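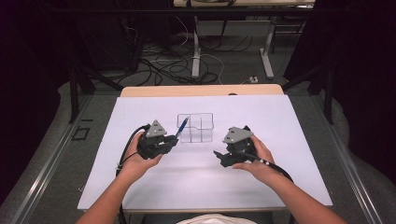 Chapter 4
Counting a Country: Where Records Begin

Pick up any form you've filled in this year — a library card, a dentist's questionnaire, a school sign-up sheet — and you're holding the great-grandchild of a very old idea. Somebody wanted to know who lived where, and what they had, and decided to write it all down.

In England the most famous attempt came in 1086, when the king's men went out to ask about land, plows, mills, pigs and even fishponds. The result is what we call Domesday Book, and it is a joy to read! One village has a mill that pays its rent in eels. Another has woodland measured by how many pigs could feed in it. You can still find places in it that people live in today.

In this chapter we'll start with that survey and then move to a smaller one, the parish listing of Tesgate, made one cold February by a clerk who couldn't spell the same surname twice in a row. We'll follow the Magnusson family through 15 of its entries and watch them turn up as Magnuson, Mansen and, once, Manson. Is it one household or two? You'll get to argue it both ways, and there's good evidence on each side.

Before you read on, get to know these words: hide, tenant, parish, household, enumerator. They all appear in Section 4.1, and the glossary has fuller meanings.

Then try a quick warm-up. List everything a stranger could learn about your home from the mail that came to it last week. Keep the list — you'll need it again when we reach the Tesgate tax rolls.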